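Search posts and people
Threads > Bilal Awwad > Sorting week

Okay, small update on the toy and kitchen stuff sorting! I've moved everything into gray metal bins this month because the cardboard boxes kept giving up on me.

The rule is no rules – whatever I pick up next goes in. My sister hates this system (she labels her spice jars, so of course she does). 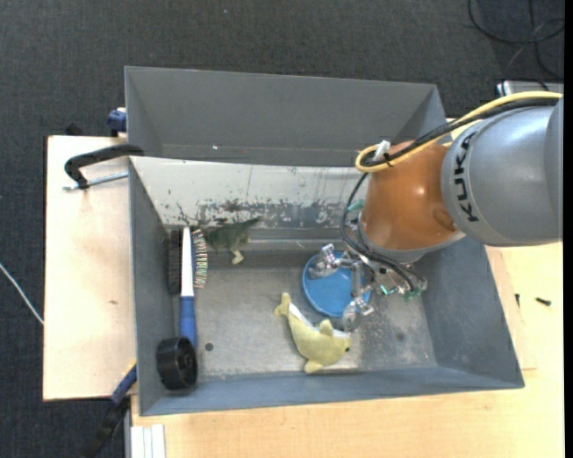

Blue bowl, yellow-green dolphin, one bin.

The dolphin is plush and I'm far too fond of it. Little white belly, tiny green eye!! It is NOT going in the giveaway pile, please stop asking.

The bowl can go though. It's a nice bright blue, pretty shallow – good for keys or chips. Message me if you want it, I'm home after 7.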